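2023-04-28

Home late again, and my feet know it. The new arm at Grillach has been on our side of the floor since March, and I keep meaning to write down how I feel about it before I get used to it and forget. I used to sort 300 pieces a shift by hand and chat the whole way through, and now I mostly stand by the blue table and watch — which is easier on my wrists, I'll admit, but so much quieter!

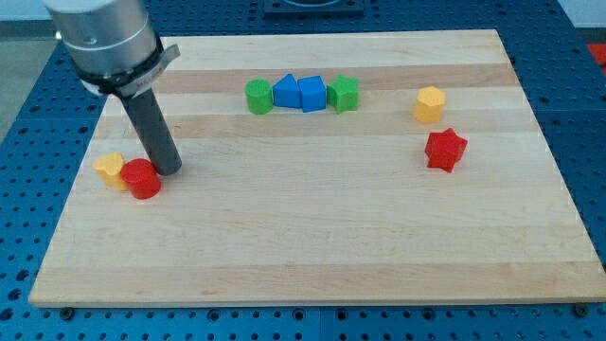
The arm at the board, right up beside the red cylinder.

They say 3 of us will move over to Bedham for training, and I think I'd like to be one of them. I'd miss the window and the radio and the bad coffee, though. Must ask about the bus tomorrow.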